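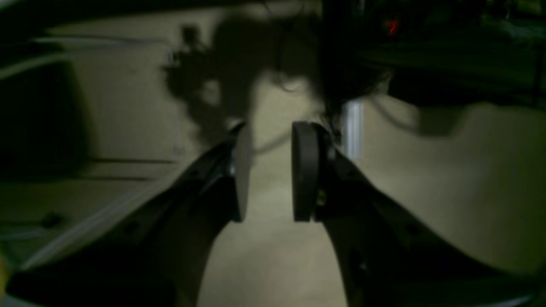
KURKBRIDGE, November 13, 2024 — The visitors' door of the Zernis kitchen is at the back, between the cold store and the bicycle stands. I was there with a group from our food workers' network, to see how the new shift agreement is working after its first weeks. It started in September.

Zernis makes cooked meals for schools and for two hospitals. It employs 142 people in Kurkbridge, and 57 of them work at night. Before the agreement, the rota was put on the wall on the last afternoon of the week, and it could still be changed by a text message the same evening. Now it must be given two weeks before. If a shift is cancelled later than this, the worker receives half of the pay.

Our guide was Chi-keung Ko, a shift leader on the soup line and one of the workers who sat in the negotiations. He took us first to the changing rooms, because he said the talks had begun with them. The staff had to be in white coats and hairnets at the start of the shift, but the time for changing was not paid. It is paid now, ten minutes at each end.

"Ten minutes sounds like nothing," he told us. "Please count it for one year and then tell me."

In the cooking hall we had to stay behind the yellow line. They were making lentil soup and a rice dish, 300 portions in each batch, and it was too loud for questions. I noticed that the stools by the packing belt were in use. In the kitchen where I worked before, we had stools also, but it was understood that you did not sit.

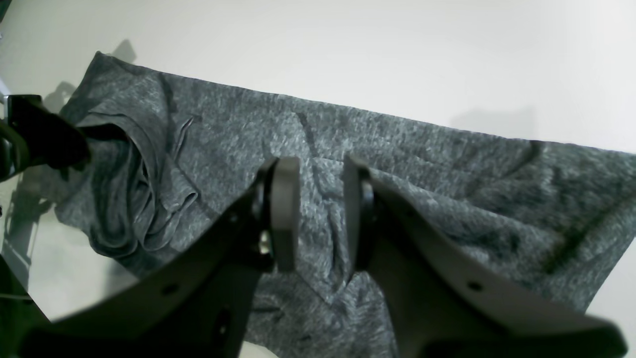

Grey knit fabric on a white tabletop.

After the tour there was tea in the canteen and a talk of 30 minutes. A woman from the Bramov site, where there is no such agreement yet, asked what happens if a manager simply ignores the two weeks. Ko answered that it has happened three times. Twice the money was paid without discussion, and the third case is still open. He did not want to say more about it, and I think this was fair to the person concerned.

The question of dismissals was less clear to me. The company must now give a written reason, but only after six months of employment. Many of the night workers come through the Yadav agency and do not stay so long. For them the old situation continues — this was said openly, also by the management side, and there is no date for talks with the agency.

We missed the early bus and waited for the next one with some people from the day shift. One of them had her rota for the coming two weeks folded in her phone case. She was going to ask for a swap because of her son's dentist.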